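机器人操作课程讲义（六）：参观记录与课前阅读
2026年2月 整理：Kenna Nisbet

本讲内容依据 Geum 实验室开放日的现场演示整理，演示由 Eun-seong Nam 主持。未到场的同学须在下次上课前读完本讲，并完成文末两项作业。

一、演示安排

开放日设三个工位。一号工位为 Woreta 双臂平台，演示零件分拣；二号工位为手持夹爪示教，操作者直接握持夹爪完成动作，由腕部鱼眼镜头记录；三号工位为策略回放，使用 Toselix 控制器。本讲只讨论二号工位。

二、手持示教的数据流程

每条示教从夹爪张开开始，到物体释放结束。图像与夹爪开度同步记录，位姿由视觉惯性里程计离线解算。Nam 给出的数字如下：毛巾类任务共采集2000条，剔除位姿丢失和开度异常的片段后，可用于训练的为970条。剔除比例偏高，主要原因是桌面颜色均匀，特征点不足。实验室后来在桌上摆放书籍、胶带卷等杂物，跟踪丢失的情况明显减少。杂物位置在不同批次之间调换，以免策略把背景当作线索。

三、柔性物体的抓取

刚性物体的抓取点可由几何外形确定，布料则不行。布料的状态维数高，同一块毛巾每次放下后的形状都不同。现场采用的做法是先捏起一道褶，再整体提起。要点有三：

1. 指垫须下压至接近桌面再闭合，否则只擦过表层绒毛。
2. 闭合速度宜慢，使布料有时间向两指之间隆起。
3. 指垫为带纹结构，依靠摩擦夹持，不宜用开度直接推算夹持力。 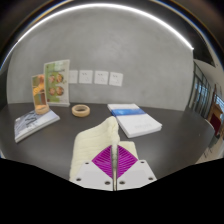 第二点在问答环节讨论较多。有听众问能否用力传感器代替视觉判断褶是否形成。Nam 的答复是可以，但手持端与机械臂端须安装同型传感器，标定工作量随之加倍。Ukik 数据格式目前预留了力通道，尚未启用。

鱼眼图像的畸变不在采集端校正。训练时直接输入原图，只裁去四周无效区域。需要测量距离时再用标定参数展开，展开后边缘分辨率下降，应避免在该区域取点。

四、作业

（1）设每条示教600帧，估算970条可用数据的总帧数，并说明按5帧间隔抽样对闭合阶段的影响。
（2）比较手持示教与遥操作在柔性物体任务中的误差来源，一页以内。

本网站使用 Cookie 以改善浏览体验。继续浏览即表示您同意我们的 Cookie 政策。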